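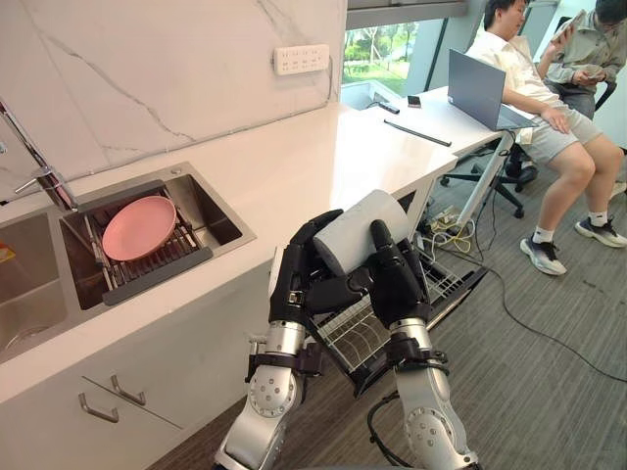

Passei a manhã inteira ao telefone com transportadoras e achei que devia escrever isto enquanto ainda estou irritada, que é quando escrevo melhor (dizem os meus amigos). Para quem chegou agora: importo cerâmica e loiça de mesa em pequenas quantidades e vendo-a online, sozinha, com a garagem a fazer de armazém. Em setembro encomendei 40 caixas à Bidar, uma oficina de que gosto muito, e pela primeira vez resolvi pôr a mercadoria num contentor partilhado em vez de a mandar vir de avião.

A diferença de preço era de doer. De avião pediam-me 3000 euros, quase o que eu esperava ganhar com a encomenda toda! Por mar ficava muito mais em conta, desde que eu tivesse paciência. E eu, claro, disse logo que tinha imensa paciência.

Não tenho.

A primeira coisa que aprendi é que, num contentor partilhado, a nossa carga anda ao ritmo da carga dos outros. A Wandar, que tratou do grupagem, foi simpática do princípio ao fim, mas o contentor ficou dez dias parado no porto à espera dos papéis de outro cliente. Dez dias! Eu com a documentação impecável, numa pastinha, com separadores e tudo, e as minhas tigelas ali fechadas por causa de uma fatura que não era minha.
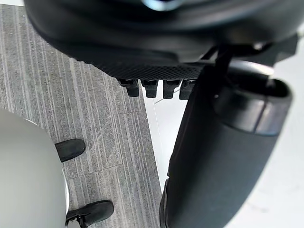 O que eu devia ter perguntado antes

Quem me explicou isto como deve ser foi o Fabrice Masson, que trabalha há anos com carga marítima e teve a bondade de me responder a um e-mail enorme e bastante dramático. Segundo ele, o preço que nos dão ao início é quase sempre só o do transporte propriamente dito, e depois vêm as despesas de destino: movimentação no terminal, desconsolidação, armazenagem se passar do prazo. Pedi três orçamentos e só a Temba trazia essas linhas todas discriminadas. Parecia a mais cara e por isso nem olhei duas vezes. Feitas as contas no fim, teria ficado mais barata do que a que escolhi, e ainda me custa escrever esta frase.

Também devia ter perguntado pela entrega final. Eu imaginava um senhor com uma carrinha à porta de casa. Apareceu um camião enorme, numa rua onde mal passa o carro do lixo, e a palete ficou no passeio às sete da manhã, com a vizinha à janela de roupão a acompanhar tudo.
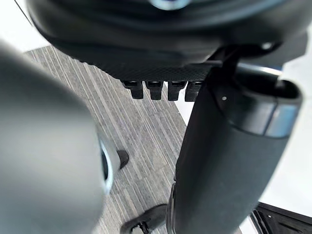

Partiram-se três peças, o que para 40 caixas acho fantástico, e aqui o mérito é todo da Bidar, que embala cada prato como se fosse para a lua. O seguro não cobria um valor tão pequeno, mas essa parte estava escrita no contrato e a culpa é minha por só ter lido a primeira página.

Se volto a fazer? Volto, sim. Já pedi preços para a próxima encomenda, desta vez também à Bornari, que me disseram ter saídas mais regulares, e mandei logo a lista de perguntas do Fabrice em anexo. Ainda não responderam. Se alguém desse lado já trabalhou com eles, deixe-me um comentário, que eu quero decidir isto antes de o stock de tigelas azuis acabar outra vez.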